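Grip-width conditioning, three months in: a review of the Prikevier training recipe

I wasn't looking for a new way to train manipulation policies this winter. We had one that worked well enough. Then Awuor Kinyua sent me the Prikevier write-up in February with the subject line "read section four," and I read section four, and I've been a bit of a pest about it ever since.

The idea fits on an index card. Most imitation learning setups predict where the fingers should go and treat the opening between them as one more number at the end of the action. Prikevier splits that off. A small second head predicts grip width over the next second or so, and the main policy gets to see that prediction before it commits to a path. So the arm has some notion of how tightly it will be holding a thing while it is still on the way there.

Setup took me an afternoon, most of it spent on the data loader. It wants demonstrations with a finger-width channel logged on the same clock as the video, and our older recordings had them drifting apart. Subira Rotich wrote a resampling script that fixed most of it. If your recordings are clean, you can skip all that and be training by dinner!
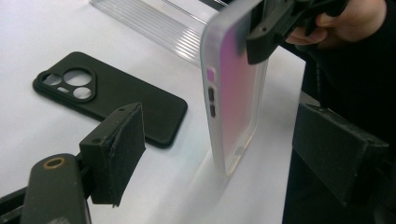
Thin, bendy things are where the method earns its keep. My old baseline squeezed everything as if it were a wooden block, and you could watch it bow a soft part and then lose it halfway to the tray. Phone cases became my favorite test for this, partly for the flex and partly for how awful they are to see. A black one lying flat on a white table is easy to find, but a frosted, see-through one held up on its edge lets whatever color is behind it come through, and the vision side has very little to hang on to. I trained on 200 demonstrations and ran 300 trials per method. The baseline finished 119 of them. Prikevier finished 275. I reran the baseline with a fresh seed since I didn't believe the gap, and it barely moved.

I also love how readable it is. You can plot the predicted width against time and see the policy change its mind, which it does more often than I expected - usually right before contact, when the fingers start to hide the object. Mwende Mfinanga used those plots to find a mislabeled batch in our Mohamedi set that had been sitting there for ages.

Now the gripes. The default smoothing is too strong for quick regrasps, and the config file calls it "lambda_2" with no comment, so have fun finding that. Training eats a lot more memory than the plain version. And it does nothing for heavy, rigid stuff. On our Kunden bin of metal brackets the two methods came out even, and Ferdinand Wyss, who runs that bin, went back to the simpler one. I can't blame him.

I haven't tried it on two arms yet. Omar Majali has a branch going for that over at Lolora, and I'll add a note when I get my hands on it. For one arm and anything soft, I'd switch today. Turn the smoothing down to half before your first run.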